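Home | Talks | Notes | Contact
Search this site... Go

Speaker notes: Hand-me-downs, and how a clothes swap keeps going
Zuweira Wumbei, Herkdale parents' evening, January 2024

Slide 1. Hello and who I am

Say name. Say where from (Gadville, two kids, ran the swap there, now help with the Herkdale one). Don't do the joke about the bus, it fell flat in Lashari.

Ask: hands up who has a bag of outgrown clothes in the hall or the boot of the car. Wait. Let them look at each other.

Main thing to get over early: a swap is mostly sorting. People think it's the day itself. The day is easy. It's the two weeks before.

Slide 2. Where it started

Gadville, September, church hall, rain. We had 406 pieces come in and one clothes rail. Everything in heaps on the floor by half past ten. Parents on hands and knees. Somebody's own coat went home with a stranger, we got it back in the end, long story, only tell if they're laughing.

By the next one we had 900. More rails by then, borrowed from the shop in Vusetti that was closing down. Say thank you to them even though they're not here.

Pause, drink of water.

Slide 3. What to take in

Clean. Dry. Zip works. That's the whole list, put it on the poster in big letters.

Stains: small one on a vest fine, nobody minds. Big one down the front no. Knees gone, no, unless you have a mending table (come to that later).

Flatten things out before you decide. A waistband tells you more than a label does, pull it gently and see if it springs back. Tired elastic is the thing that gets shorts sent back more than any other. White ones with a print are worth the extra minute, kids pick the print first and the mark on the back gets found at home.
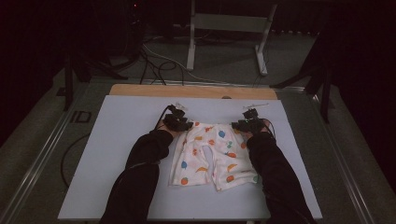
Slide 4. Sizes, or why the label lies

Age 5 in one shop is age 7 in another. Everyone knows this, say it anyway, gets a nod.

What we do now: go by length, not label. Strip of tape down the edge of the table, lay the thing along it, bung it in the right box. Quick once you get going. My eldest can do it while watching telly.

Boxes in order along the wall, smallest nearest the door becuase the people with prams don't want to go to the back.

Don't split boys and girls. We tried. Arguments over a yellow jumper. Just sizes.

Slide 5. Tokens

Keep short, this bit drags.

One thing in, one token. One token, one thing out. Coats cost 2. Shoes we stopped doing, too much fuss over pairs.

Families with nothing to bring get 5 tokens at the door, no questions, same colour as everyone else's. IMPORTANT, slow down here. If the tokens look different people can tell, and they won't come back. We got this wrong the first time. A mum told me months later and I still feel bad.

Slide 6. Summer things

Always too many in autumn, never enough in May. Store them. Dry cupboard, lidded boxes, write the size on two sides.

Fold before boxing. I know. I didn't use to either. But thin cotton left in a lump comes out looking like rubbish even when there's nothing wrong with it, and people judge it in a second. Fruit prints, veg prints, all the cheerful stuff, you can't see what it is when it's screwed up and it gets passed over. 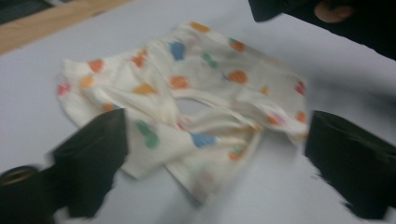 Ironing, no, life's too short. Fold it flat, put the heavier stuff on top, leave it a week and most of the creases drop.

If it's still there after two summers let it go. Rag bag or the textile bank behind the library. Being sentimental fills cupboards.

Slide 7. Mending table

If time. If not skip to 8.

Needle, thread, a tin of buttons. One person who can sew and isn't shy. Lashari had a queue for theirs, people brought in grown up trousers as well. Fine by me.

Elastic by the metre is cheap. Bodkin, or a safety pin if you've lost the bodkin, which you will have.

Slide 8. What I need from you

Boxes with lids. A lift for the rails, they don't fit in my car. People for sorting, evenings, tea provided, biscuits if I remeber.

Sign up sheet is by the door. Pen on a string this time.

Questions. Someone will ask about nits and hats. Answer: hot wash or don't bring them. Someone will ask about school uniform. Yes, separate rail, ask the office first.

Chairs to be stacked after, key back to Gadville road end, not through the letterbox.

Related notes
Running a toy swap in Vusetti
Poster wording you can copy
School uniform rail: what we learned in Lashari
Storing winter coats
Herkdale hall: keys, heating, parking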